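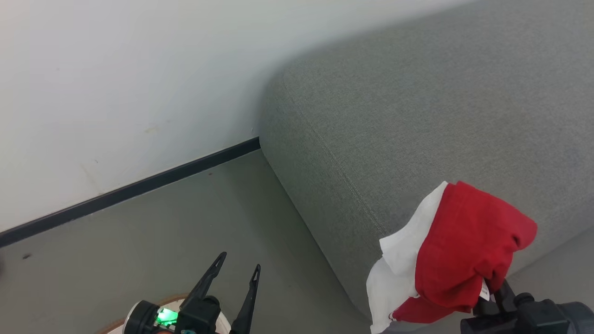
件名: Re: [設備計画] 布物ハンドリング用双腕機 次期予算の項目整理
差出人: Siham Yammine
宛先: 設備計画メーリングリスト

Yammineです。Landegさんの4月の投稿への返信です。長くなるので、引用のあとに項目別に書きます。

Trefor Landeg さんは書きました:
> 次期の設備枠について、布物ハンドリングの分を先に固めたい。
> 現時点の案は以下のとおり。
>
> ・双腕機 1台を追加(Drirketti の現行構成と同じもの)
> ・指先部品の予備 20組
> ・手首カメラの予備 2台
> ・作業対象の布類の補充
>
> 消耗品と保守の上限は、両方あわせて 3,000 ユーロで申請するつもり。
> 本体は別枠。Grekport 側の設置場所は Ifans さんに確認中。
>
> 質問は二つ。
> (1) 指先は今の細長い先細形状のままでよいか。幅広のものに替えるなら、
> 予備の数も単価も変わる。
> (2) 作業場所は机上だけで見積もってよいか。ソファでの作業を残すなら、
> 可動範囲と架台の高さの条件が変わるので、早めに言ってほしい。
>
> Trefor

(1) にも (2) にも関係するので、先に前提を書いておきます。次期に予定している作業は、布をつまむ、持ち上げる、広げる、畳む、所定の位置に置く、の五つです。結び目、ファスナー、ボタンは対象外とします。対象外のものを仕様書に残すと、見積側が指先の把持力と位置精度を上に振ってくるので、本文からも付録からも削ってください。

1. 指先の形状

現行の細長い形状を継続する案に賛成です。理由は厚手の布の扱いです。起毛やパイル系の布は、一枚だけをつまむつもりでも折り重なった部分を一緒に挟みやすく、指が幅広だと挟み込む量がさらに増えます。先が細いほうが折り目の頂点だけを取りやすいというのが、現場側の一致した意見でした。

欠点は、持ち上げたあとに布が指の周りに垂れ、手首側の視野を塞ぐことです。大判の布ではほぼ避けられません。指先の変更では解決しないので、2項のカメラで扱います。

予備の20組については、内訳の指定が必要です。左右の指で摩耗の進み方が違うため、左右同数の組で買うと片側だけが余ります。業者が片側単位の注文を受けるかどうか、Arnaudさんに照会をお願いしています。受けない場合は20組のままで構いません。

2. 手首カメラ

予備2台の案に対して、台数は変えず、レンズを現行より広角のものと現行品の各1台にすることを提案します。現行品は、つまんだ布が画面の中央から下を占めると、奥に置いた二つ目の布の縁が追いにくくなります。広角にすれば周辺が歪みますが、縁の有無を判断するだけなら許容できる見込みです。

周辺の減光については、追加照明を買う前に露出の固定値を見直してください。照明の項目は今回の申請から外します。

頭部側のカメラは更新不要と考えます。手首側と頭部側の時刻同期は現行の方式で足りています。

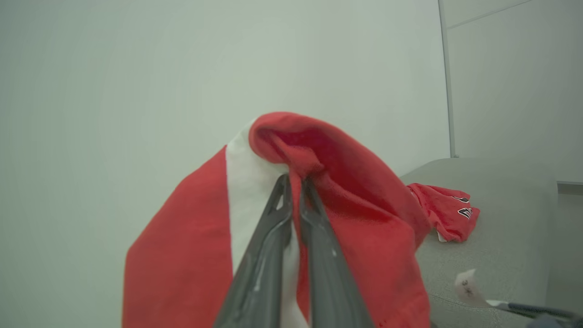
3. 作業場所

質問 (2) への回答です。机上だけの見積にはしないでください。ソファでの作業を残します。

机上とソファでは、必要な条件が次のように違います。

・机上: 面が硬く、高さが一定。接近方向はほぼ上から。架台の高さは固定でよい。
・ソファ: 面が沈む。肘掛けの丸みがあり、前面は床近くまで続く。接近方向は上と前の両方。架台の昇降が必要。

昇降架台は本体枠に含めるべきもので、消耗品・保守の3,000ユーロから出す話ではありません。Landegさんの表では架台が「付属品」に入っていますが、付属品のままだと本体枠の審査から漏れます。行を移してください。

固定架台で申請しておき、後から昇降式に替える案も検討しました。ただし据付をやり直すことになり、校正も最初からになります。初回から昇降式で申請するほうが手戻りがありません。

床面については、Ifansさんに平坦度の確認を依頼済みです。Grekportの候補室は壁際に家具を寄せる配置になるので、本体の旋回範囲が壁にかからないかも同時に見てもらっています。

4. 布類の補充

品目の指定が「布類」だけでは購買が通りません。次の区分で書き直してください。

・大判、厚手、起毛またはパイル(無地と柄物)
・衣類、ジャージ類(プリントあり)
・小判、薄手(白および濃色)

色の条件を一つ加えます。同系色の布を同時に置く場合があるため、濃い赤どうし、白どうしの組を必ず含めてください。現行の在庫表では色の列が空欄の行が多く、Bellisさんに補記をお願いしています。在庫表の登録数は197点で、このうち廃棄判定の済んだ19点は補充数の計算に含めないでください。前回は廃棄分を有効在庫として数えたため、補充数が不足しました。

洗濯表示や品質表示のタグは切らずに納品してもらいます。タグが指に掛かるかどうかも評価項目に入っているためです。

5. 保守

Drirkettiの保守契約は、本体の台数に応じて段が変わります。1台追加で次の段に入るのかどうか、見積書の文面からは読み取れませんでした。段が変わるなら、保守費が現行の倍近くになる可能性があり、3,000ユーロの上限に収まりません。この点が確定するまで、上限額の申請は保留にしてください。

指先の交換は内製で行います。交換後の校正も内製の予定ですが、保証条件に触れないかどうかをDrirkettiに文書で確認する必要があります。口頭の回答は前回、監査で根拠として認められませんでした。

6. 担当と未決事項

・片側単位での指先注文の可否: Arnaud
・候補室の床平坦度と旋回範囲: Ifans
・在庫表の色欄の補記: Bellis
・保守契約の段と内製校正の可否: Landeg
・仕様書からの対象外作業の削除: Yammine

仕様書の改訂版は、床の測定値が届いた時点で共有フォルダに置きます。それまでは現行版に手を入れないでください。Grulhamの拠点分は別の申請なので、このスレッドでは扱いません。

本体1台の追加そのものに異論のある方は、改訂版が出る前に返信をお願いします。

Siham Yammine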